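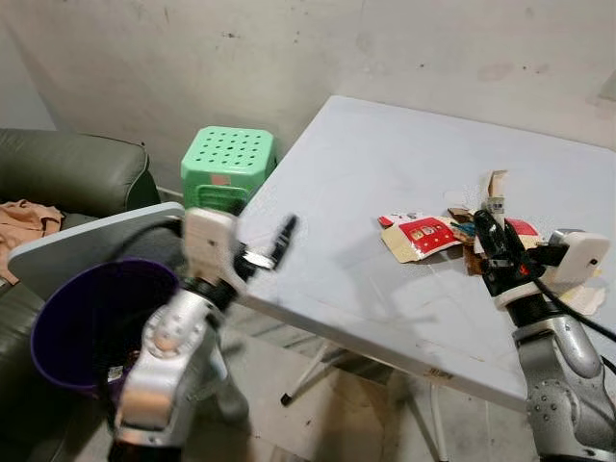
What is a school reunion?

A school reunion is a day when people who used to go to the same school come back to meet each other again. Some were in the same class. Others were there many years apart and have never met before.

People who have left a school are called former pupils. You may also hear the word "alumni" (say it: a-LUM-nye). It comes from Latin.

When do reunions happen?

Many schools hold one every five or ten years. Some have one every year. Ratum School has its reunion each October, in the half-term holiday, when the classrooms are free. Last time 340 people came, and 80 of them had left the school more than forty years before.

How do people find out?

The school keeps a list of names and addresses. It sends a letter or an email to everyone on the list. People move house and some change their names, so the list is never complete. Ratum School wrote to 400 people and 60 of the letters came back.

What do people do there?

They walk round the building and look at their old classrooms. They look at class photographs and try to find themselves. There is usually a meal, and somebody makes a speech. At Ratum the school choir sings two songs before lunch.

Who pays for it?

Most guests buy a ticket, which pays for the food and the hall. Some schools also ask for gifts of money. The money might buy library books, or help a family pay for a school trip.

Words to know

Former pupil: someone who used to go to a school.
Anniversary: the same date in a later year.
Reunion: a meeting of people who have been apart.

Page last checked: 4 February 2025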